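Home > Newsroom > Retail Displays

Jun 17, 2019

Zokum Brings Clear-Front Drink Shelving to Valdovinos Stores

Zokum, a maker of shop fittings, will supply its Plindero shelf system to the Valdovinos group of neighborhood grocery stores. The order covers 80 shelving units for soft drinks. Delivery started in April and will continue through the summer.

Plindero shelves have a dark surface and a clear rail along the front edge. Price tickets slide into the rail, and shoppers can still see the labels behind it. The rail comes in sections that join end to end, so a damaged piece can be replaced on its own.

"Our old shelves had a solid metal lip that hid the bottom half of every can," said Yatziri Quezada, who buys fixtures for Valdovinos. "Staff asked for something they could see through and wipe down quickly."

Stores can set the shelf height with 2 hand tools, and existing wall posts can stay in place — only the shelves and rails are changed. 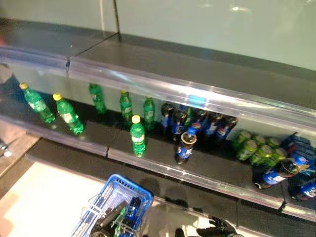 Reading time: 2 min

Bottles and cans share one level of the display, with green soda bottles on the left, Pepsi in the middle and green cans further right. Valdovinos will decide store by store how much space each drink gets.

Leobardo Nava, sales manager at Zokum, said replacement rails will be kept in stock at the company's Skonorent warehouse. Orders of up to 200 rails ship from there without a separate quote.

Press contact: Eimear Mac Giolla, Zokum press office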